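Koratau Quarterly Retail Trade Series: data card

Version 3, released 5/11/25. Maintained by the Bresolis data desk.

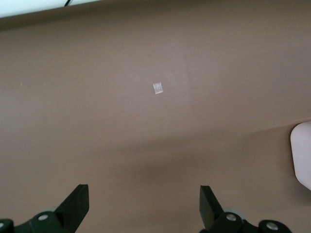
Small white square on a brown tabletop.

Summary

The series tracks retail turnover in the Koratau district by quarter. It is built from shop returns collected by Hodix and cleaned at Bresolis. The current release has 1523 rows. Each row is one trade group in one town for one quarter.

Files

retail_q.csv: main table
groups.csv: trade group codes and labels
changes.txt: revisions since version 2

Columns in retail_q.csv

period: year and quarter, written as 2024Q1
town: short town code
group: trade group code, matches groups.csv
turnover: sales before tax, in thousands, current prices
turnover_adj: the same, adjusted for season and trading days
n_shops: number of shops that sent a return
status: P for provisional, F for final

Source and coverage

Returns come from a fixed panel of 300 shops. The panel is redrawn every August. Market stalls, fuel stations and online-only sellers are left out. A shop that closes during the year stays in the panel with zero turnover until the next redraw.

Processing

Late returns are filled with the shop's value for the same quarter a year earlier, scaled by the change in its trade group. Filled values are counted in turnover but not in n_shops. Seasonal factors are re-estimated with each release using the Upadhyay filter, so turnover_adj can change for every past period. Unadjusted figures marked F do not change.

Cells with fewer than 3 shops are blank in both turnover columns. Read them as missing, not as zero. Town totals include the blank cells, so the groups may not add up to the total.

Known problems

Growth rates across a panel redraw are not fully comparable. No linking factor is supplied.
Two town codes were merged in version 2. Older extracts need to be recoded before joining.
Group labels are in English only.

Use

The series is meant for tracking short-term change in local trade. It is not suited to estimating the level of household spending. Turnover is not corrected for price changes, and no deflator is included.

Cite as: Bresolis, Koratau Quarterly Retail Trade Series, version 3.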